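Forum > Home Robotics > Arms and Kits > Is the Tresari arm kit any good for small cleanup jobs?

Last updated Aug 18, 2018

Is the Tresari arm kit any good for small cleanup jobs?

Hi all! I do a bit of pottery and there's always broken terracotta lying about after I knock a pot off something. I've been eyeing off the Tresari desktop arm with the two-finger gripper and the wrist camera, and I'd love to set it up to brush crumbs and bits of pot off a stone benchtop. Has anyone tried that sort of thing? I've built a 3D printer from a kit but never an arm. Mainly I want to know whether the gripper can hang on to an ordinary brush, and whether the wrist camera is worth the extra money. I've also looked at the Dundine but it seems to be out of stock everywhere until September.

Answer 1 (accepted)

Yes, and you're going to have so much fun with it! I've had mine for five months and sweeping is my favourite thing to run on it. I started with a proper workshop brush and it was far too heavy, the wrist sagged and the whole path went off. A light brush with a long thin handle is the go. Grip it low down near the end and leave plenty of handle between the fingers and the bristles, so the gripper body stays out of the mess.

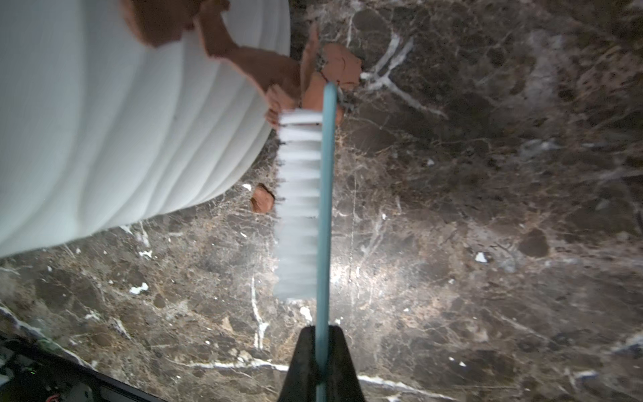
Pressure was the bit I spent longest on. Bristles barely touching will move dust and nothing else, and if you push down hard the brush twists in the fingers and you lose your angle. I ended up wrapping the handle in a strip of rubber tape and setting the grip force to 20, then bringing the brush down in tiny steps until it would nudge a chunk of terracotta along. Slow strokes too. Set the speed to 12 or so the first time and work up, because a quick flick sends the little crumbs everywhere (I was finding them in the toaster).

The wrist camera I'd buy again tomorrow. It rides along with the gripper so you get a lovely close view of what the bristles are up to. Two gripes. Polished stone throws a nasty glare straight back at it, so move your lamp off to the side. And brown terracotta on brown marble is hard going for the colour picker that comes with the software. I gave up on that and teach the strokes by hand, then play them back. Assembly took me a weekend, and the cable clips are rubbish, so get some decent zip ties.

Alois Kaufmann

Answer 2

Agree with the above except the rubber tape, mine went gummy over summer. I use heat shrink. Also check which fingers come in your box. The older kits had pointed ones that are great for thin handles but don't suit anything fat. Gruber sells a padded set that fits after a bit of filing, I paid $97 for the pair which hurt, but they're beautifully made.

Answer 3

Never used the Tresari but I've got a Perel and it does this no worries. Wear gloves when you're picking up the sharp bits!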